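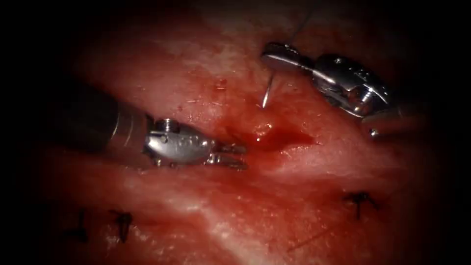

Needle in the right driver, left jaws open, three stitches in.

Home | Forums | Teleoperation | Learning from Demonstration | Search | Log in

Thread: How much of the needle handover do you keep in a suturing demo?

tarn_ridge
Posted 9/23/19

We're recording suturing demonstrations by remote control, two arms, with the operator at a console. The policy is meant to learn one stitch at a time. So far we have 140 demos from two operators. Still from one of them is at the top.

My question is where to cut. At the moment a demo starts when the right driver has the needle clamped and ends when the tails are trimmed. That gives long recordings, up to 345 seconds for the slower operator, and the trained policy wanders in the middle. I'm thinking of splitting it into approach, bite, pull through and knot. Has anyone done this and regretted it?

We log both arms in the Sketanano format, if that matters.

quillback
Split it. We had the same trouble with one long demo. The operator stops to think halfway, the arms hover, and the policy learns to hover. Once we cut at the bite and at the pull through, we needed fewer demos for each piece.

Trim the pauses as well. Anything over a second where neither arm moves, take it out.

dovetail_9
I disagree about trimming pauses. Some of them are the operator waiting for the tissue to settle before going in. If you take those out you teach the arm to drive the needle at something that's still moving. We trimmed everything on a Pluvumow job last year and had to go back to the raw logs.

quillback
Then label them. A settling pause and a thinking pause don't look alike in the left arm. When our people are waiting on tissue the left jaws are already where they want them.

dovetail_9
With your operators, maybe. Ours park the left arm anywhere.

sedgewick
Looking at the still, there's blood pooled right under the needle point. Do you have demos where that spot is clear? If every approach in the set has a pool in the middle, I'd expect the policy to use the dark patch as its target. We had something close to that with a dyed pad. It went for the dye every time, including when we moved the dye off the line.

tarn_ridge
Fair point. I haven't sorted them by that. I'll go through and tag the set before I train again.

sedgewick
Check the finished stitches too. A black knot on red is a very strong cue. If your operators always work in the same direction, the policy may just learn "go so far from the last knot".

mallee_root
What are you doing about lighting? The corners in that picture are nearly black and both shafts run off into the dark. We use the wrist joints for tracking and lose them when the arm backs out. Ended up relying on joint readings for anything near the border.

tarn_ridge
Same, joint readings for pose. Vision is only for the middle of the view. I cropped the dark border off for one training run and didn't see any change in the result.

mallee_root
I wouldn't crop. The thread goes out the top of your picture, and with a tighter crop you'd have even less of it. Slack in the thread is half the job once you get to the knot.

tarn_ridge
Hadn't thought of the thread. I'll put the border back.

ferrous_gull
Going against the crowd, I'd leave the demos whole and collect more. We went from 20 to 310 on a Quartey console and the wandering sorted itself out with no cuts at all. Every cut is a place where somebody has to decide which piece comes next, and that switching code was the worst part of our project.

quillback
310 full stitches is a lot of operator time. Not every lab can get that.

ferrous_gull
True. We had it, so we used it.

dovetail_9
If you do cut, overlap the pieces. Let the end of the approach also be the start of the bite. It helped us with the jerk at the switch.

tarn_ridge
Overlap is easy enough to do. Plan for now is four pieces with overlap, pauses labelled and left in, and tags for blood and for the nearest knot. Does anyone have a labelling tool that plays both arms on one timeline? The Stullar viewer only shows me one at a time.

mallee_root
Open it twice and link the clocks. It's under preferences — took me ages to find. Not great but it works.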